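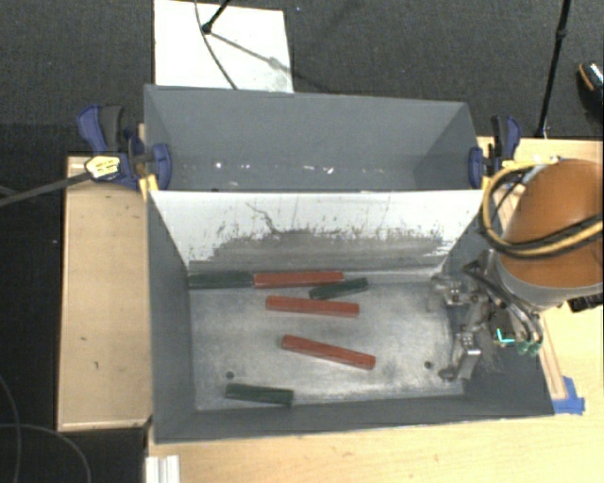
Grey metal bin with a white divider, scuffed on the lower part.

Community > Home and Garden > Paint and Surfaces
Print this page | E-mail to a friend

Repainting white metal where the paint is worn: sand everything or only the bad part?

Posted by Pollelar, 3 July 2025

Hello everybody. I have a white metal cupboard in the utility room of my flat in Nulham. The upper half of the door is still good, but the lower half has lost much paint and has become grey, with many scratches. I would like to make it white again without buying a new door, which costs 290 with delivery.

My neighbour says I must remove all the old paint. In the shop they told me it is enough to sand the damaged part and paint over. Who is right? Also, I have one tin of wall paint left from February — can I use this or is it a bad idea?

Thank you in advance, and excuse my English.

Posted by Iyer

You do not need to remove all the paint. If the old paint holds well, it is a good base for the new one. I did two doors in this way and they are still fine.

First wash the door with warm water and washing-up liquid, then rinse it and let it dry completely. Sand the worn part with 80 grit until you cannot feel the border between paint and metal with your finger. After this go over the whole door with something finer, only lightly, so that the shine is gone. Wipe away the dust with a damp cloth.

Put metal primer on every place where bare metal is visible. Then two thin coats of enamel for metal on the whole door, top half also, otherwise you will see two different whites. Read on the tin how long to wait between coats. Mine took longer than it said — the room was cold.

Please do not use the wall paint. It will come off when you clean the door.

If the door is very old, test the paint for lead before you sand.

Posted by Podero

I just used a spray can on mine. Looks ok from far.

Filed under: metal, primer, touch-up, cupboards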